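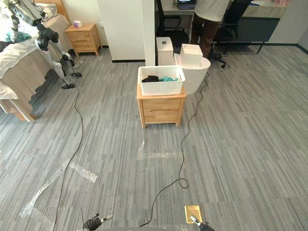

Talwood Bedroom Cell: Setup and Maintenance README

The Talwood bedroom cell is the household station of the Prornum project. This file describes how the cell is laid out, how it is returned to its starting condition between sessions, and what is inspected on a regular basis. It is intended for operators and for users of the recordings who need to know how the station was arranged. The central nightstand stands alone on the carpet in front of the white partition, with the laundry basket on its top, and clear tape on the floor in front of it. A second nightstand remains between the bed and the partition. Both have two drawers.

Status

Version 3 of the layout is in use. Recordings made under earlier layouts are kept in a separate folder and should not be mixed with the current set.

Contents of the release

The release holds 300 episodes from the bedroom cell. Each episode folder contains the head camera video, the joint log, a plain text task label and the operator's session note. Of these episodes, 63 include an interruption by the operator. They are marked "held" in the index and have been kept in full.

Floor and cables

The carpet must be clear of loose items before either robot is powered on. Cables may cross the floor, provided that they lie flat and keep clear of the robots' feet. Where a cable has formed a loop, it is to be straightened by hand with the motors off. The operator then walks the length of each cable and checks the jacket for cuts or flattened sections.

Floor tape is pressed down at the start of each session. A strip that has wrinkled or lifted at the edge is replaced in one piece. Patching over old tape is not permitted — the doubled edge catches on the feet. Remove residue with a damp cloth and let the carpet dry before new tape is laid.

Furniture and props

1. Set the central nightstand square to the partition and close both drawers.
2. Place the basket on top and confirm that its base is fully supported.
3. Put the session's garments in the basket without folding them.
4. Straighten the bedspread and return the pillow to the headboard.
5. Place the tray as stated on the task sheet.

Garments of different colors are used together where possible, as two dark items are difficult to tell apart in the recordings. The yellow tray has a shiny surface and should be wiped with a dry cloth. Fingerprints on it have caused false edges in the depth output.

Hands and fingertips

The fingertips are inspected before every session and after any contact with furniture. Lint from towels and clothing collects between the ridged segments of the hands and is removed with a soft brush. Solvents must not be used. Fingertips are changed as a pair after 300 operating hours, or sooner if either one shows a nick. Replacements are kept in the Skilletti cabinet. After a change, run the open and close check on each hand and record the result in the session note.

Operator position

The operator works from the desk area to the right of the partition and keeps the stop control within reach. Chairs are pushed in before a robot walks. No one enters the area between the bed and the central nightstand while the motors are on.

Known limitations

Daylight washes out part of the bed in some episodes, most often in those recorded in January. No correction has been applied. The lower part of the tall bin beside the partition may be hidden behind the basket, and labels for it are incomplete.

Contact

The cell is maintained by Sreekumar Varma. Fault reports should be filed in the Mathew log with the episode number and the hand concerned — left or right.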